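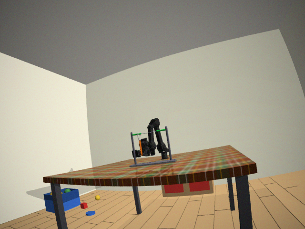 Arm gets a desk job

The rehearsal room went live at Prusham on April 27, 2020, and the fitting bench at Pukell has not been quite the same since. Anything the arm on line two is going to be asked to do, it now does first on a screen, where the parts cost nothing and the swearing is optional. The current exercise is the loop and wire: carry the loop along by its handle and keep it off the metal. Most of us last tried it at a school fair and lost.

What changes for the bench? Fitters no longer stand beside a stopped line while somebody retypes a path. Each of the 16 people on the fitting roster gets 30 minutes a shift at the programming desk, paid at the setter's rate, which took Olesia Tkachenko most of November to get in writing. No positions go. Two job titles do, and nobody could say what either of them meant.

Usha Namboodiri has been fitting harnesses by hand for 20 years and was first on the desk. Her review: "It has the patience of a saint and the judgement of a shopping cart." She has since rewritten the approach angle twice and would like her name on the file, please, spelled correctly.

Gripes so far: the chair, the log-in, and the tartan tabletop, which one fitter says gives him a headache and another wants as a blanket. Send further ones to Olesia. The desk roster is on the lunchroom fridge, under the Lobo pizza magnet. Swaps are fine if you both initial them.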